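**Brellon** is a fashion label founded by the designers Abimbola Effiong and Laine Adomaitis. It is known mainly for evening wear made for award ceremonies and film premieres, and for its practice of lending gowns to performers who have no contract with a larger house.

## History

Effiong and Adomaitis met while working in the costume department of the television drama *Zerdale*, where they dressed the principal cast for three seasons. Their first collection consisted of 11 gowns, all cut from undyed silk and shown in a rented rehearsal hall. The label drew wider notice when the actress Adebisi, who performs under a single name, wore a high-necked column dress from that collection to the Tenombridge Screen Awards. 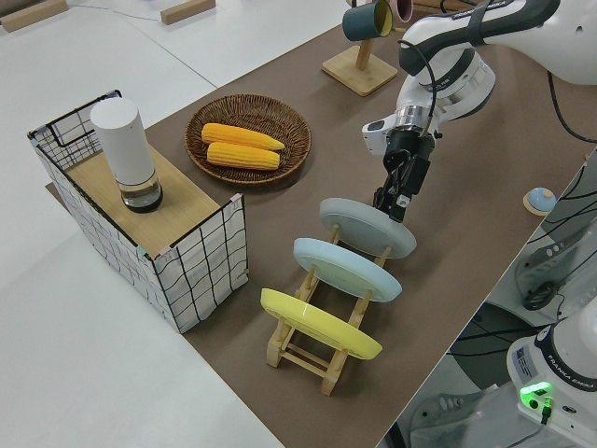 Demand for loans rose quickly after the ceremony. Garba Ogundipe joined as head of tailoring and introduced the label's first menswear, a line of collarless dinner jackets. By its fifth year Brellon held an archive of 458 garments, most of them available to stylists on request.

## Style and reception

Brellon designs favor plain surfaces, long sleeves and a single strong color. Trains are rare, and visible beading has appeared in only one collection. The critic Hendrik Martens praised the tailoring as "exact without being stiff" – though he found the menswear too cautious for the red carpet. Tanko Shehu, writing on the same season, took the opposite view and considered the jackets the stronger half of the work.

## Archive

The archive is open to students of costume design each October. Loaned garments must be returned within 5 days of an event, and alterations are limited to the hem.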